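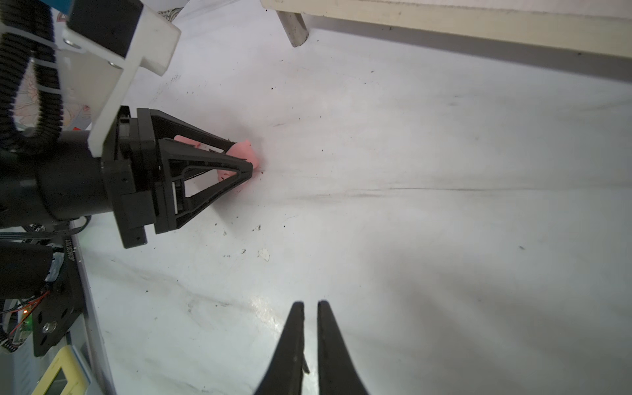

A small pink object held at the tip of a black gripper, over a white tabletop.

Week 6: Flat feet in children

Okay, so last week we did in-toeing, and a few of you stayed behind to ask me about arches. Good, that's today. I've put my talking points down here so you can listen instead of scribbling, but please bring them to clinic in Pesgate, because you will get this question from a parent within your first 15 minutes. I promise!

First, what we mean. A flat foot is one where the inner arch is low or missing when the child stands. The heel usually tips outward a little too (valgus, if you want the proper word, and you do want it for the written paper). Babies and toddlers nearly all look flat-footed. They have a nice thick pad of fat under the arch, their ligaments are loose, and they haven't been walking long enough for anything to look grown-up yet. In most kids the arch shows up gradually over the first ten years of life. In some it never does, and plenty of those people run, dance and stand all day at work with no trouble at all.

Flexible or rigid?

If you remember one thing from today, make it this one. When a parent says "flat feet," your job is to find out whether the foot is flexible. I do it in this order:

Look at the feet from behind with the child standing, shoes and socks off, pants rolled up to the knee.
Ask the child to go up on tiptoe. In a flexible flat foot the arch appears and the heel swings inward.
With the child sitting, feet dangling, look again. The arch should be there when the weight is off.
Lift the big toe while they're standing (Jack's test, some books call it the toe-raise test). The arch should rise.
Move the heel side to side in your hand. You want easy, painless movement.

Small children will not go on tiptoe because you asked nicely. Hold a sticker up high, or tell them to touch your hand. Hauwa Nnaji, who taught me, used to walk the length of the corridor on her own toes with a line of four-year-olds behind her, and I've never found anything that works better.

A rigid flat foot stays flat on tiptoe and the heel feels stiff. That's the one I worry about. The usual cause in an older child is a tarsal coalition, where two of the bones in the back of the foot are joined by bone, cartilage or fibrous tissue. They often turn up between 8 and 16 with pain on the outer side of the foot and a story about ankle sprains that keep happening. In a newborn, a stiff foot with a rocker-bottom sole makes you think of vertical talus, and that goes to orthopedics promptly. Don't sit on it.

Don't forget the calf

Check the Achilles tendon in every single one of these kids. Knee straight, heel held in neutral, then bring the foot up. If you let the heel slide out into valgus you'll get a lovely range that isn't coming from the ankle at all (I did this for most of my first year, so no judgment). A flexible flat foot with a tight calf is more likely to hurt, and stretching is worth teaching properly.

What do we do about it?

Flexible and painless: nothing. Explain, reassure, and let them wear ordinary comfortable shoes. Inserts and special boots haven't been shown to build an arch, and they can be expensive and hated by the person wearing them. Barefoot at home is fine.

Flexible and sore: calf stretches, supportive shoes, maybe a simple off-the-shelf insert for comfort. Tell the family it's for comfort, so they aren't measuring arches every month.

Rigid, very painful, clearly one-sided, or getting worse: refer. Weight-bearing X-rays are the normal starting point, with an oblique view if you suspect a coalition. Same goes if you find weakness, odd reflexes or a change in the way the child walks.

For next time

Read the Skultcombe case (the 11-year-old soccer player) and write down which part of the exam you'd do first, and what you'd say to her dad, who has already bought the inserts. We'll spend 30 minutes on it in pairs. Then we move on to toe walking, so please look over your notes on calf length from the spring block. Practice the heel-neutral hold on each other before you come in!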